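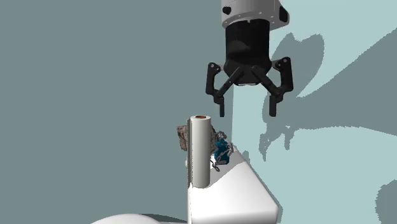
Delphine Begay
Home and Workshop Editor, Weltbridge

How to Clear Off a Desk and Keep It That Way

My desk at home is 32 inches deep, and for most of last year I used maybe 6 of them. The rest was mail, cables, two dead staplers and a mug of pens that I never tested. I finally sat down one Monday morning and dealt with it, and a few people have asked how, so I'm writing it all out (with the parts I got wrong the first time).

What you need

A couple of empty boxes, a damp cloth, a roll of masking tape, a marker. Don't go shopping for organizers yet! I bought a set of little trays before I started and half of them didn't fit in the drawer.

Step 1. Take everything off

I mean everything, lamp and monitor too. Put it on the floor or the bed. It's tempting to shuffle piles from left to right and call it cleaning – I did that for years. Take a minute to wipe the top down and let it dry before anything goes back.

Step 2. Bring back only what you touched this week

For me that was the laptop, the lamp, one notebook and a pen. Sit down and pretend to work for a bit. Move the lamp if it shines in your eyes. Then run a strip of masking tape along the edge of the area your arms cover when you're typing. Inside the tape is for things in use, and stuff you're done with has to leave.

Step 3. Sort the rest into boxes

One box is for the drawer, one is for another room. Trash goes straight in the trash. I got badly stuck on paper, so I texted my friend Mateja, who told me to open every envelope standing up. It sounds silly, but I went through the whole stack before lunch and found a gift card.

Step 4. Fix the cables

Unplug them all, label both ends with tape, and plug back in only the ones you can name. I had a charger for a phone I gave away ages ago. If your power strip sits on the floor, stick it to the underside of the desk, near the back. Check first that your screws are shorter than the desktop is thick. Mine weren't, and there's a small hole to prove it.

Step 5. Two minutes at the end of the day

I do this at 5:30 with the radio on. Cups to the kitchen, notebook shut, pens back in the drawer. Some nights I skip it, and then the next morning takes a little longer.

If you share the desk with somebody, do step 2 together or you'll be arguing over where the tape goes. We moved ours twice.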